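Besson Ferramentas e Reparação Automóvel
Recrutamento externo: Técnico/a de Ferramentaria e Apoio à Oficina (m/f/d)
Referência do processo: 1127
Local de trabalho: Wivport
Número de vagas: 2
Data de publicação: 09/06/2021

A Besson torna público que se encontra aberto o processo de recrutamento para o preenchimento de dois postos de trabalho na categoria de Técnico/a de Ferramentaria e Apoio à Oficina, a integrar no Departamento de Equipamento e Manutenção, em Wivport. O processo rege-se pelas condições constantes do presente anúncio e pelo regulamento interno de recrutamento, disponível para consulta na receção das instalações.

1. Enquadramento

A Besson dedica-se à reparação de veículos ligeiros e comerciais e à gestão de ferramentaria para oficinas independentes. Mantém atividade em duas localidades, Wivport e Mirkthorpe, sendo a primeira a sede administrativa e o local onde se encontra o armazém central de ferramenta. O Departamento de Equipamento e Manutenção é dirigido por Soledad Arrieta e assegura a aquisição, o controlo, a calibração e o abate de toda a ferramenta manual, pneumática e de diagnóstico utilizada pelas equipas de mecânica.

Com a entrada em funcionamento do sistema Rurkik de registo de empréstimos, passou a ser exigido que cada chave dinamométrica, extrator, prensa de rolamentos ou equipamento de medição tenha ficha individual, histórico de utilização e data de próxima verificação. Os postos agora a concurso destinam-se a garantir esse registo e a apoiar diretamente os mecânicos na escolha e preparação da ferramenta para cada intervenção.

2. Conteúdo funcional

Compete ao Técnico de Ferramentaria e Apoio à Oficina, nomeadamente:

Receber, conferir e etiquetar ferramenta nova, confrontando a guia de remessa com a nota de encomenda.
Preparar os conjuntos de ferramenta para intervenções programadas, em particular substituição de embraiagens, distribuições, rolamentos de roda e casquilhos de suspensão.
Efetuar a verificação periódica das chaves dinamométricas em banco de ensaio e registar os desvios encontrados.
Retirar de serviço a ferramenta com folga, fissura, deformação ou marcação ilegível, emitindo a respetiva ficha de não conformidade.
Proceder à manutenção corrente de macacos, prensas hidráulicas, pistolas de impacto e compressores, dentro dos limites definidos pelos manuais dos fabricantes.
Manter atualizado o inventário no sistema Rurkik e participar na contagem anual, que decorre em fevereiro.
Prestar apoio a pedidos urgentes da oficina de Mirkthorpe, incluindo a expedição de ferramenta especial.
Cumprir e fazer cumprir as regras de segurança aplicáveis ao armazém e à zona de lavagem de peças.

A descrição das funções não prejudica a atribuição de outras tarefas afins, para as quais o trabalhador detenha qualificação adequada.

3. Requisitos obrigatórios

Apenas serão admitidos os candidatos que reúnam, até ao termo do prazo de candidatura, os seguintes requisitos:

Curso profissional de nível 4 na área de mecatrónica automóvel, mecânica, manutenção industrial ou equivalente.
Experiência comprovada de, pelo menos, dois anos em oficina, armazém de ferramenta ou manutenção de equipamento.
Conhecimento de medidas métricas e em polegadas, bem como dos tipos de encaixe e perfis de aperto de uso corrente no setor.
Capacidade de leitura de desenhos técnicos simples e de tabelas de binário.
Carta de condução da categoria B.
Domínio da língua portuguesa, falada e escrita. 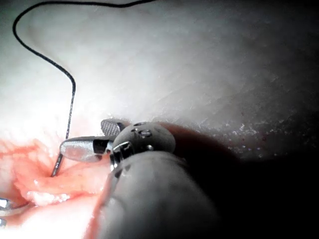

4. Requisitos preferenciais

Constituem fatores de valorização na avaliação curricular a formação em metrologia dimensional ou de binário, a experiência com programas de gestão de stocks, o conhecimento de inglês técnico ao nível da leitura de manuais e a habilitação para a condução de empilhadores. Será igualmente considerada a experiência na reparação de ferramenta pneumática, devendo o candidato indicar o tipo de equipamento e a natureza das intervenções realizadas.

A ausência de qualquer destes elementos não determina a exclusão.

5. Condições oferecidas

Contrato de trabalho sem termo, com período experimental nos termos legais.
Horário de 40 horas semanais, em regime de turno diurno, com rotação entre abertura e fecho do armazém.
Retribuição base fixada segundo a tabela interna da empresa, comunicada por escrito aos candidatos convocados para entrevista.
Subsídio de refeição e seguro de saúde após o termo do período experimental.
Vestuário de trabalho, calçado de segurança e restante equipamento de proteção individual, fornecidos pela empresa.
Formação inicial de 49 horas, remunerada, ministrada em Wivport e incluindo a utilização do sistema Rurkik, a verificação de chaves dinamométricas e os procedimentos de segurança com equipamento hidráulico.

As deslocações a Mirkthorpe são efetuadas em viatura de serviço e contam como tempo de trabalho.

6. Formalização da candidatura

A candidatura é entregue em envelope fechado na receção das instalações de Wivport ou remetida por correio registado para o Apartado 667, Wivport, com indicação exterior da referência do processo. Não são aceites candidaturas entregues diretamente nas oficinas ou junto das chefias.

Do processo de candidatura devem constar os seguintes documentos:

Carta de apresentação, com o máximo de uma página.
Curriculum vitae atualizado, datado e assinado.
Cópia do certificado de habilitações.
Declarações de entidades empregadoras anteriores ou outro documento comprovativo da experiência invocada.
Cópias dos certificados de formação profissional que o candidato pretenda ver considerados.

A cópia da carta de condução só é solicitada aos candidatos aprovados na prova prática. Os candidatos com habilitações obtidas no estrangeiro devem juntar o respetivo reconhecimento ou comprovativo de que o mesmo foi requerido.

O prazo para apresentação de candidaturas é de 15 dias úteis a contar da data de publicação deste anúncio. No caso do envio postal, releva a data do registo.

7. Métodos de seleção

A seleção compreende três fases, todas de caráter eliminatório.

Avaliação curricular. Incide sobre a formação, a experiência e os fatores referidos no ponto 4.

Prova prática. Tem a duração máxima de 90 minutos e realiza-se no armazém central. O candidato deverá identificar ferramenta de uso corrente e especial, preparar um conjunto a partir de uma ordem de reparação e efetuar a verificação de uma chave dinamométrica, preenchendo o respetivo registo. É permitida a consulta das tabelas afixadas no local. O equipamento de proteção é disponibilizado pela Besson, com exceção do calçado de segurança, que o candidato deve trazer consigo.

Entrevista. É conduzida pelo júri e visa apreciar a motivação, a capacidade de organização e a forma de relacionamento com as equipas da oficina.

A classificação final resulta da ponderação de 30% para a avaliação curricular, 45% para a prova prática e 25% para a entrevista. Em caso de igualdade, prevalece a classificação obtida na prova prática.

8. Composição do júri

Presidente: Soledad Arrieta, Departamento de Equipamento e Manutenção.
Vogal: Florencio Toledo, chefe da oficina de Mirkthorpe.
Vogal: Kanyarat Jaidee, Recursos Humanos.
Suplente: Leire Bravo, Qualidade e Metrologia.

9. Notificações e reserva de recrutamento

Os candidatos são notificados do resultado de cada fase por escrito, para o endereço indicado no curriculum vitae. A falta de comparência à prova prática ou à entrevista equivale a desistência, salvo justificação apresentada no prazo de três dias úteis e aceite pelo júri.

Os candidatos aprovados e não colocados integram uma reserva de recrutamento válida por 12 meses, à qual a empresa pode recorrer para funções idênticas em qualquer das duas localidades.

10. Igualdade de oportunidades e proteção de dados

A Besson assegura a igualdade de tratamento entre todos os candidatos no acesso ao emprego. Os candidatos com deficiência podem indicar, na carta de apresentação, as adaptações de que necessitem para a realização da prova prática.

Os dados pessoais recolhidos destinam-se exclusivamente ao presente processo e à reserva de recrutamento, sendo eliminados findo o respetivo prazo. A documentação entregue pelos candidatos não admitidos pode ser levantada na receção, mediante identificação, nos 30 dias seguintes à notificação.

11. Esclarecimentos

Os pedidos de esclarecimento devem ser dirigidos por escrito a Estíbaliz Robles, secretariado dos Recursos Humanos, para o mesmo apartado postal, mencionando a referência do processo. Não são prestadas informações por telefone sobre o andamento das candidaturas.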